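3.2 Recovery of soft foams after repeated loading

Slow-rise foam toys were bought from market stalls in Mesatport and stored on open shelving until November. Each of the 156 pieces was pressed to half its height between flat plates, held for 11 seconds and released. Height was read again after 200 cycles and after 400 cycles. Pieces from the Clotis line kept most of their original height, while those sold as Wundusance showed a lasting set at the centre, where the foam is thickest. Colour had no clear effect on either measure. Surface tack rose in both groups — more so in pieces stored near the window — and was scored by touch on a five-point scale. Scores were not corrected for room humidity, which varied during storage. A tan squishy toy is shown in Figure 3.

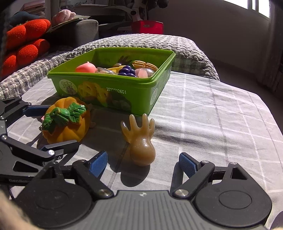
Figure 3. Tan squishy toy, with blue-padded fingertips in front.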